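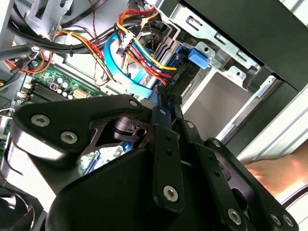 Mellcombe Bench Kit — Setup Guide
Section 6: Working Inside a Desktop Computer

This section covers setting up the Mellcombe arm and its two-finger gripper for work on desktop computers. It applies to open cases and to motherboards mounted on a rail. Complete Sections 1 through 5 before you start. The arm must be bolted down, powered and homed.

You will need:
Mellcombe arm with gripper and wrist camera fitted
Lelora control software, installed and licensed
Hex key set (supplied)
Grounding strap and mat (not supplied)
The computer or motherboard you plan to work on

CAUTION: Shut down the computer, switch off the power supply and unplug the power cord before the gripper goes anywhere near it. Hold the case power button for six seconds after unplugging.

CAUTION: The gripper can pinch. Keep hands clear of the fingers and the linkage whenever the arm is live. If you must reach into the case to hold a cable or steady a part, put the arm in Hold first (see 6.3).

6.1 Preparing the case

1. Lay the case on its side with the open side facing the arm. Remove the side panel fully and set it out of reach of the arm.
2. Clamp the case at two corners. The arm can push a light case across the bench.
3. Move power and data cables away from the path of the fingers where you can. Tie heavy bundles to the chassis. Leave enough slack that a connector is not pulled sideways.
4. Check that drive latches and tabs move freely by hand. A latch that is stiff by hand will be stiff for the gripper.
5. Connect the grounding strap to bare metal on the chassis and to the ground post on the arm base.

Note: Loose wires are the most common cause of a stopped job. The fingers are narrow at the tip but the linkage behind them is wide, and it is usually the linkage that catches. Watch the whole gripper, not only the tips.

6.2 Checking the gripper

1. With the arm off, try each hex bolt on the finger brackets and linkage plates with the supplied key. They should be snug. Do not use thread lock on the finger bolts.
2. Turn the arm on and open Lelora.
3. Go to Tools, then Gripper, then Cycle. The fingers open and close five times. Listen for scraping.
4. Wipe the camera window with a dry cloth.
5. Select the Electronics profile. It limits closing force and slows the last part of each approach.

If the Cycle test stops partway, Lelora shows code 61. Power down, clear anything caught in the linkage and run the test again. If the code returns, see Section 9.

6.3 Using Hold

Hold locks the arm in place and turns off finger movement. Use it any time a person works beside the gripper.

1. Press the Hold button on the pendant. The pendant light turns solid amber.
2. Wait for the message "Arm held" in Lelora.
3. Do the hand work.
4. Take your hand fully out of the case before you press Release.

Release needs two presses. The first brings up a warning on the pendant and the second lets the arm move again.

CAUTION: Hold is a working stop. It does not replace the emergency stop on the arm base. For bolt changes, finger changes or cleaning, turn the arm off at the base.

6.4 Working on a motherboard mounted overhead

Bare boards can be fixed to an extrusion rail above the arm so that the gripper works upward. The Drorer rail mount (part 3050) is sold separately.
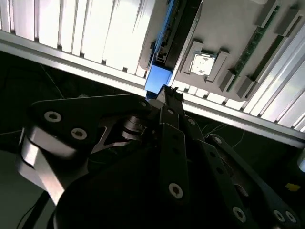

Figure 6-2. Gripper reaching up to a rail-mounted motherboard.

1. Fix the rail to the bench uprights and tighten all four end brackets.
2. Attach the motherboard with every mounting point used. A board held at only two points will flex when a card or module is pressed.
3. Pull up gently on the board by hand, then push. If it moves, tighten the mount before going on.
4. In Lelora, go to Workspace and set Direction to Up. The software adjusts for the weight of the arm in this position.
5. Jog the arm until the fingertips are a short distance below the part. Stop and look from the side.
6. Finish the approach in Fine mode. Close the fingers in small steps until they touch the part on both sides.
7. Save the position with a name you will recognize later.

Note: Bright side panels or lamps can wash out the wrist camera when it points up. Lower the lights or set Exposure to Manual in the Camera tab. Auto exposure tends to leave the gripper too dark to judge its position.

CAUTION: Parts released overhead will fall. Place a soft tray beneath the board and wear eye protection.

6.5 First test job

Run your first job at low speed on a board or case you can afford to damage. Use the Haruna practice file that comes with Lelora. It takes some 1255 seconds at the lowest speed setting and pauses before each contact so you can check the fingers. Press Continue on the pendant to move to the next step.

If a fingertip misses its part, press Hold, write down the step shown on screen, then release and jog clear. Correct the saved position before you start over.

Setup questions go to Adebayo Uzor in product support. Have the serial number from the arm base ready, along with the step where the job stopped.

Continue to Section 7, Changing Fingertips.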